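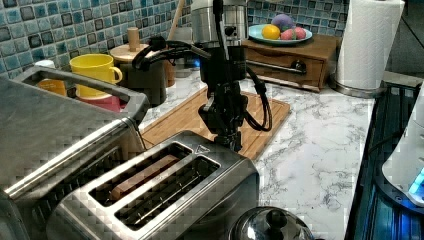 Visit to Ridis, Cudcombe, October 27, 2018

Lingyun Luo and I went to see the kitchen arm before we put a number in next year's budget. Ridis runs its demos on an ordinary home counter with a two-slot toaster, so the work is close to what our training kitchen in Humolham would ask of it.

Prices first. The arm with gripper is $1,617 a month on lease, with a minimum term of 2 years. Setup is a flat $800. Spare fingers are $90 a pair, and Ridis would not say how often they wear out – Lingyun asked twice. Mao quoted us less in August, but left out setup and service calls.

Points to settle before we order:

- Counter depth. Ours is shallower, and the mount may need its own stand.
- Cable. It hangs in a long loop beside the arm. We would want it clipped up, and Ridis has no kit for that.
- Power. The arm should not share a circuit with the toaster.
- Staff time. Training is over a week and is not in the lease.

Lingyun is asking for a one-month trial. I have put the lease down as a maybe, with setup in the spring column.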